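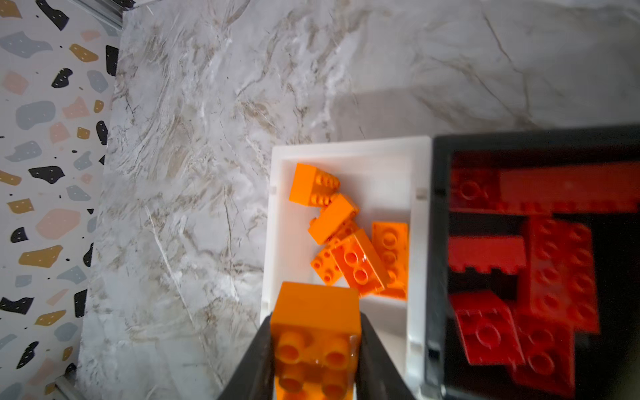
Sorting out the toy cupboard

April's sale table at the Clorevel toy library raised 300 pounds, most of it from people buying back what they had donated in the autumn. Thank you all the same. The money goes on shelving for the back room, where the jigsaws have been living on the floor since Christmas and are starting to look settled.

A word on returns. Toys go home for three weeks. We have 17 items out that left us before the clocks changed, among them the marble run and both halves of the Tosano farm (two different families, so some child has had a barn full of nothing for quite a while). There are no fines. There is only the look you get at the desk.
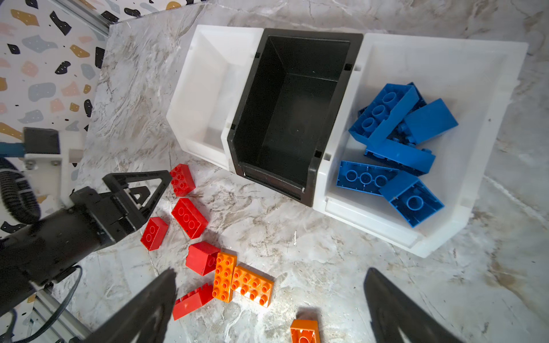
Building bricks are to be sorted by colour before they come back. We did try sorting by size, which lasted three days and ended in a discussion about what "medium" means. If yours has tooth marks, bring it anyway. Most of them do.

The Clokum train set is back from repair and now goes in both directions, whether or not you ask it to. Please book it at the desk.
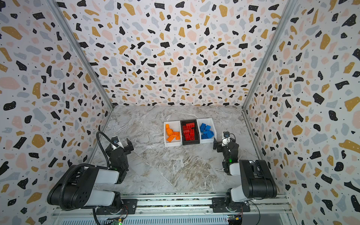 We close for the first week of May while the shelves go up. The Cifuentes bakery next door has kindly agreed to take returns over the counter in that time, but please wait for a gap in the queue, and don't hand over a drum kit at lunchtime.

25 April 2018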